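Care of Wooden Desks and Tabletops
Wurnstead Household Advisory Service
Updated Jul 3, 2024

Residents are advised to dust wooden furniture weekly with a soft, dry cloth. Work along the grain and lift objects instead of sliding them. Spray polish should be applied to the cloth and never directly to the wood.
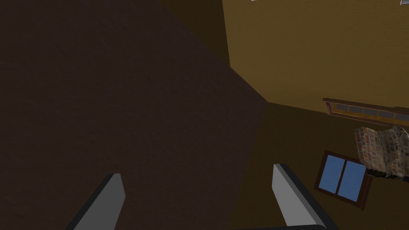
Spills should be blotted at once. For sticky marks, add a few drops of mild dish soap to a bowl of lukewarm water, wring the cloth out well, and dry the area immediately afterward. Bleach and scouring powder are not suitable for any finished surface.

White rings left by cups often fade after gentle rubbing with a little petroleum jelly, left on for 8 hours and then wiped away. Test any treatment on a hidden spot first.

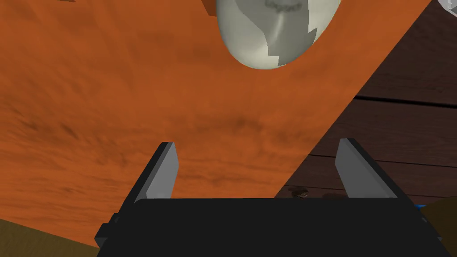 A rounded, off-white object shaped like a computer mouse against an orange surface with a wood-like look.

Waxed tops may be rewaxed each January. Apply a thin coat, wait until it turns hazy, and buff with a clean cloth.

Questions may be addressed to Ankit Gautam, Home Care Desk.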